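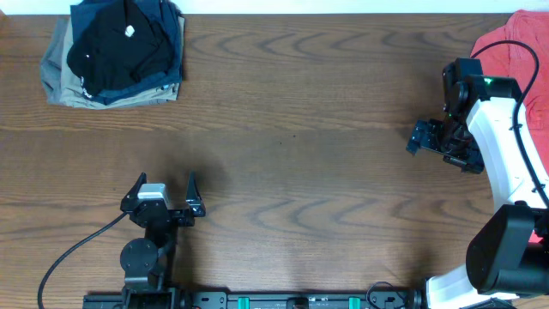
From: Yolanda Bermúdez
To: Minden Swap & Mend list
Subject: Re: folding for the April swap (long, sorry)

Hi everybody,

Marcelino asked for opinions, and I have been waiting for someone to ask me for opinions on folding since I joined this list, so get yourself a coffee. I'll answer in pieces under his message.

Marcelino Cordero wrote:

> I've been thinking about how we set out the clothes last time. By
> mid-afternoon every table looked like a yard sale after a windstorm.
> Could we agree on one way to fold before April? My vote is to
> stand everything on edge in boxes, like in the drawer videos. You
> can see every piece at once and people don't have to dig.

I love the drawer fold at home! My T-shirts live that way and so do my husband's, whether he likes it or not. But I don't think it works for a swap. The whole thing depends on the box being full and snug, and at a swap the box gets emptier all day long. Take out 6 shirts and the other ones slump over like people on a late bus. Then somebody pulls one out to check the size, can't get it back in standing up, and lays it across the top, and now you've got a box with a lid made of sweater.

Flat stacks on the table are kinder to strangers. Anybody can put a flat thing back on a flat pile, even if they do it badly. I'd keep them short, though. Once a pile gets tall, the person who wants the tan thing at the bottom is going to yank it, and out come the sleeves on one side and the whole business starts leaning.

> Also the sizes. We spent half the time telling people what size
> things were. Do we pin a note on each one?

Please no pins. I stuck myself twice last time and Ainhoa found one in a baby blanket at home, which she was very nice about. What I'd do is fold so the label ends up on top. With a shirt, you lay it face down, bring in the sides, bring the bottom up, and then flip it so the neck is toward whoever is standing at the table. Nine times out of ten the tag is right there, or you can get at it with one finger without opening anything up. It's the lazy person's size chart.

Pants are harder, I'll admit. I fold the legs together, then in half, then in half again with the waistband on the outside. If the tag has been cut out, put it in the "try it on" pile and let people hold it up against themselves. They're going to anyway.

> And can we sort by color? Rocío's table looked so nice that way.

It did look nice! For the first hour. I don't want to be a grump here, but people come in looking for a size or a kind of thing (pajamas, school pants, something black for a funeral) and I've never had one person ask me for navy. What I would do is put color to work inside a pile. If you alternate so that a dark one sits on a light one, you can see where each piece begins and ends. Put three black tops together and they melt into one big black top, and somebody goes home with two when they meant to take one. Khaki, then navy, then gray, and the edges show up all by themselves.

If Rocío wants to do one color table by the door, to be pretty, I'm all for it. She has the eye and I do not.

> Last thing: what about the stuff nobody folded? We had a mountain.

Okay, here is where I get bossy. I think every table should have a spot at one end for the crumpled things, and it should be a real spot that we agree on. People unfold stuff. They feel guilty, they look around, and then they stuff it back into the middle of a good pile, where it does the most harm. If there's an obvious place to drop it, they'll drop it there and go on their way, and whoever is on that table can refold when it's quiet. Five minutes every half hour and you never get the mountain.

The bottom of the heap is always a fleece, have you noticed? Fleece and hoodies don't want to be folded by anyone. For hoodies I fold the hood down flat into the body first, then the arms across, then in thirds. For fleece I just roll it and hope. Maximiliano has some trick where he tucks the hem over like a pocket and it stays put, and maybe he'll write it up for us if we flatter him. Maximiliano, you have beautiful hems.

A couple of leftovers while I'm at it.

The tables. The bare wood ones are easier for folding than the ones with the plastic cloths on them, where everything slides. If it's up to me, leave the cloths in the closet this time.

Printed shirts. Fold them so at least a bit of the picture shows along the edge or the front. Kids shop by picture. My niece went through an entire pile last year looking for a shark and the shark was folded to the inside.

Linens and odd cloths. Can these have their own table? Every time they get mixed in with the clothes, I shake out what I think is a skirt and it's a curtain.

Practice. I've got 20 bags in my dining room from the Rivberg Street pickup, and none of it is sorted. If anybody wants to come over Sunday at 2 and fold with me, I'll make the almond cake. Bring your own opinions. Marcelino, you can have one box to do your standing-up method in, and we'll let Ainhoa rummage through it and see what it looks like when she's done.

Somebody tell me if the hall is opening early for setup, I lost that message.

Hugs,
Yolanda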